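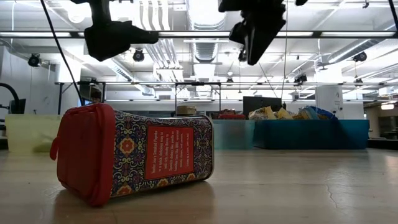
My report is on how young footballers at a small club get from the under-18s into the senior side, and what happens to them in their first season once they're there. I picked Graldale because my cousin played juniors there and I've been going to games since I was little, so I already knew who to pester. I did most of the writing at home in August, at a table with a tin of Trader Joe's smoked paprika lying on its side, red lid and all, and that's about as glamorous as sports research gets! Selma Dumitrescu, my supervisor, told me to keep it to one club and one season, and she was right (I'd wanted to do the whole league).

What I did

I went through the match sheets for the season and wrote down every minute played by anyone who'd come up from the juniors. Then I talked to two players, Cirilo Tlapale and Sille Ragnarsson, and to Spyros Grgić, who coaches the seniors. The interviews were meant to be short. Spyros went on for over 21 minutes about throw-ins alone — I've left most of that out.

What I found

Cirilo plays left back for the men and got 434 minutes, nearly all of them after the regular left back did his hamstring. Sille is a winger in the women's side and finished on 328, but spread across 13 games, mostly off the bench. I'd expected Cirilo to be the happier of the two and he wasn't. He said he spent the whole time feeling like he was minding someone else's spot. Sille liked coming on late when the defenders were tired, and she scored her first senior goal that way, away to Plollska, with her left shin (her words).

Both of them said training was a bigger jump than the matches. In the juniors you get a second to look up, and at senior training you don't, and neither of them felt they'd been warned.

Problems

Two match sheets were missing and I had to get the substitutions from Bernadette Bailly, who keeps her own notebook at every home game. Her times didn't always match the ref's. Where they disagreed I used the ref's. Also, two players is a tiny group, so please don't take this as how it works everywhere.

If I did it again

I'd talk to someone who didn't make it up. I asked one former junior who now plays for Cumora and he said yes, then stopped answering my messages, and by then I'd run out of time to find anybody else.

Handed in 12/2/18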